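Hay racks, weigh tape and a goat called Liao

Quick one tonight as I'm doing it between feeds. It's October and everybody's coat is coming in and I can't tell who's fat and who's just fluffy. Same every year. You'd think I'd learn.

So, winter rations. A few people have asked what I do about keeping the wethers from turning into barrels. Short answer, not much in the way of hard feed. Long answer is the rest of this post, sorry.

I have 5 goats. Four are wethers, one is Nenik, the old doe, who gets her own bucket and her own rules. The wethers don't work, don't milk, don't grow any more. They stand on things and shout. An animal like that needs very little past decent hay and a mineral lick, and for the first two winters I had them I fed them like athletes. Half a scoop of coarse mix each, morning and night. They looked marvellous. They were also enormous under the wool – you could press a hand behind the elbow and feel nothing but padding.

Vet came out for something else (a foot), put her hands on Liao and just went "hm". Never good, a hm. She talked me through condition scoring there and then, at the gate, in the rain. Run your fingers along the spine behind the last rib. Feel the breastbone. Don't look, feel. I had been looking. Looking is useless from now till April.

Since then it's the weigh tape once a fortnight, same time of day, before the morning hay goes in. The tape isn't accurate. I know it isn't. A goat with a bellyful or a winter coat will read heavy and I've had the same goat come out 2 kilos different in ten minutes because he breathed in. Doesn't matter much. I want to see the line going up or down over weeks and for that it's fine. Pull it snug, not tight, just behind the front legs, head up and level. If he's got his head down in a bucket the number's rubbish.

The notebook is the other half. I'd lose the notebook if it wasn't on a string so it's on a string.

Hay then. We're on second cut meadow hay from up the lane, 97 small bales stacked as of this week, and I did a proper sum for once to see if it'd last. It should, with a bit over, unless March is foul. Last year I ran out and had to buy in some very posh haylage that they stuffed themselves on and then scoured for two days. Lovely. Never again if I can help it, and if I do have to change forage I'll mix it in over a fortnight like a sensible person.
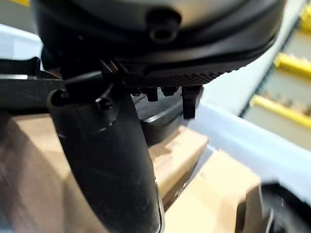
The waste though. Goats will not eat hay that has touched the floor, everybody knows this, and the old rack was basically a machine for putting hay on the floor. They'd yank out a great mouthful, drop most of it, stand on it, then look at me. I reckon a third was going straight into the bedding. So I swapped it for a Wonus one with much narrower gaps, and there's now a tray under it to catch the bits. They were furious. Liao butted it for most of an afternoon. But they slowed right down, the tray gets picked over by evening, and I'm barrowing out far less. Slower eating also seems to mean less bickering, though that might just be the cooler weather.

Lalit Mishra commented on the last post asking if I'd restrict the hay itself to get weight off. I'm wary. A goat's gut wants something going through it all the time and I don't like an empty rack overnight when it's cold, chewing away at hay is half of how they keep warm. I've cut the mix to nothing for the wethers, I've swapped treats for willow and bramble, and if someone is still round I'd go for a stemmier hay before I'd go for less of it. Slow is the thing. Fat goats that are suddenly starved can get properly ill. If yours are really big talk to your vet first, don't take it off a blog, and especialy not this one.

Nenik's the opposite problem. Teeth. She drops half chewed wads out the side of her mouth and she's been slipping down the tape since August, nothing dramatic, but it's there in the book. So she gets soaked grass nuts twice a day, warm water if it's bitter out, shut in by herself so the boys don't mug her. It takes her an age. I stand there with my tea. She had a coat last winter as well, and I'll get it out again once the nights are properly cold, but not before, I want her to grow her own first.

Minerals. Still on the Flendeo lick, still happy enough with it. Goat one, mind – not the sheep one. Sheep licks have no added copper and goats do need some. I got that wrong early on and had rusty looking black goats for a year and thought it was the sun.

Water's the bit I forget to mention. They drink less when it's icy cold and then they eat less and then you wonder why they look tucked up. I take a kettle down on frosty mornings and top the buckets with it and they go at it like it's soup. Two buckets, other ends of the shed, so whoever's being a bully can't guard both.

Oh and the blog counter says 3,523 visits this month which is mad, most of them for the post about fly strike so I expect you're all having a horrible time. Hello anyway.

Jobs left before the clocks change. Feet on all of them. Mend the latch. Move the bottom row of bales onto pallets, which I should of done before I stacked the rest on top. Dung samples off to be counted before I worm anybody.

Right, Nenik's yelling. Her nuts have been soaking since I started this.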